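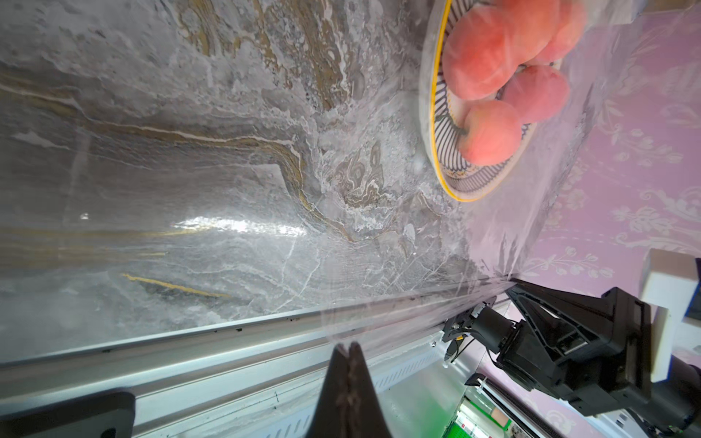
I was taught to leave peaches on the counter until they give a little at the stem, and I was taught to keep them covered, and I have never known whether the second habit undoes the first, writes Hema Pillai in a comment on our September notice. Many of the responses to that notice raised the same point, and the study described in this call has been planned in part around them.

Call for Participants: Covered and Uncovered Fruit in the Home Kitchen

The Bokance Institute for Household Studies invites adults who regularly keep fresh fruit at home to take part in a study of how peaches are stored, covered and judged ready to eat. The study concerns fruit kept at room temperature on a plate or in a bowl. Refrigerated, canned and frozen fruit are outside its scope.

Background

Advice on ripening peaches differs from one household to the next. Some people leave the fruit in the open. Others lay a sheet of clear plastic over the plate, or over the whole work surface, to keep off dust and insects. Paper bags, dish towels and mesh domes are also in common use. The Institute wishes to record these practices as they are carried out and to compare how people describe the firmness, smell and taste of fruit kept in different ways.

What participants will do

The study lasts 13 days and has two parts.

In the first part, participants visit the Institute's kitchen in Room 151 of the Kaczmarczyk Building for a single session of two hours. They will be shown plates of peaches at several stages of ripeness, some under clear plastic and some without a cover, and asked to say which they would eat that day, which they would keep and which they would discard. Participants may handle the fruit during the second hour. They will also be asked to set out and cover a plate of fruit as they would at home, using materials from the supply shelf.

In the second part, participants receive a box of peaches to take home, together with a roll of clear plastic sheeting and a printed diary. Half of the fruit is to be covered and half left uncovered, on the same counter and out of direct sunlight. The diary is completed once each evening and takes a few minutes. It includes questions on moisture under the cover, bruising, scent and any fruit that was eaten or thrown away.

Who may apply

Applicants must be 18 or older, must prepare food at home at least four times a week and must have counter space for two dinner plates. Only one person per household may enroll. Persons with an allergy to peaches or other stone fruit may not take part. No knowledge of cooking or food science is expected, and households of every size are welcome.

The study will enroll 16 participants in its opening group. Applicants who are not selected may ask to be placed on the list for the following group.

Compensation

Participants who complete both parts will receive $800, paid by check after the diary has been returned. Those who complete only the kitchen session will receive partial payment as set out in the consent form. Parking is free for the length of the visit. Unused fruit and sheeting need not be returned.

Privacy

Diaries are stored under a participant number. Names and addresses are kept separately and are used only for scheduling, delivery and payment. Participants may withdraw at any time and may request that their diary be destroyed.

How to apply

Application forms are available at the front desk of the Kaczmarczyk Building. Completed forms should be returned to Nouhaila Benkirane, Study Coordinator, and should state any food allergies and the times of day when the applicant is available. Kitchen sessions begin at 10 a.m. and 2 p.m.

Questions about the diary or the home portion may be directed to Osamu Kaneko. Requests for an accessible work surface, a large-print diary or an interpreter should be made on the form itself, in the space marked "Arrangements."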